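Home
News
Sport
What's On
Letters
Contact

Drirnbridge library to open on Thursday evenings from August

Drirnbridge library will stay open until 8pm on Thursdays from August, after the town council agreed to pay for the extra staff time for a year.

The library on Coman Street currently shuts at 5pm on weekdays and is closed on Sundays. Readers have asked for a late evening several times, most recently in a survey the council ran in the spring. It had 691 replies, and 450 of those said the opening hours were the main thing that stopped people using the building more often.

Under the new hours the library will open at 10am on Thursdays instead of 9am, and close three hours later than it does now. Hours on all other days stay the same. Books can be returned at any time through the slot beside the side door, which was repaired in the winter after it jammed.

Gergely Antal, who manages the library, said the evening opening was aimed mostly at people who work in Ceso and get home after the doors have closed.

"The train gets in at 5.40pm and we have been shut for 40 minutes by then," he said. "People have been sending their children in with their library cards. That's fine, but they would like to choose their own books."

The upstairs reading room will be open as well as the main floor. Six of the desks there have sockets, and the council has said it will add more if the room is well used. The local history shelves, which are kept locked, can be opened on request until 7.30pm.

The children's section will stay open all evening but there will be no story time after 4pm. Mr Antal said he had looked at moving one of the weekly sessions to the later slot and decided against it, as most of the families who come have children under five.

Parking was one of the points raised when councillors discussed the change. The car park behind the library has 28 spaces and is shared with the health centre, which runs its own late clinic on the same evening. Councillors heard that the clinic finishes at 6.30pm and that the car park is usually half empty by then. Charges stop at 6pm, so anyone arriving after that will not need a ticket.

The number 42 bus stops outside the library, but the last one towards Gerkero leaves at 7.15pm. The council has written to the bus company to ask whether a later service could be added on Thursdays and has not yet had a reply. Two people from Gerkero told the meeting they would not be able to use the full evening without it — one of them said she would have to leave before the reading group had finished.

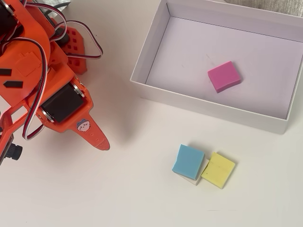 That group, which has met on Saturday mornings for several years, will move to the new evening and start at 6.30pm. It is open to anyone and there is no charge. The first book has been picked already and copies will be kept behind the main desk from the last week of July. Anyone who would prefer a large print or audio copy should ask early, as these have to be ordered from the county store and can take a fortnight to arrive.

The family history drop-in will stay on Tuesday afternoons. Its organisers were offered an evening place and said they would think about it again in the autumn, when the nights draw in and some of their regulars may not want to be out late.

The council will look at visitor numbers after six months and again at the end of the year. If the evenings are quiet, the money could be moved to pay for Sunday opening, which came second in the survey. Some councillors had wanted to try Sundays first, but this would have cost more because the heating for the whole building is switched off from Saturday lunchtime.

Library staff have been asked which evenings they can cover, and one new part-time post will be advertised. It is for nine hours a week, with training given. Application forms will be at the main desk and at the council offices, and should be handed in at either place by the end of June.

The library will be closed for one day before the new hours begin so that the lights on the stairs can be replaced. The date will be put up on the front door once the electrician has confirmed it. Books due back on that day will be renewed automatically and no fines will be charged.

Contact the newsdesk | Terms of use | Copyright Drirnbridge News | Back to top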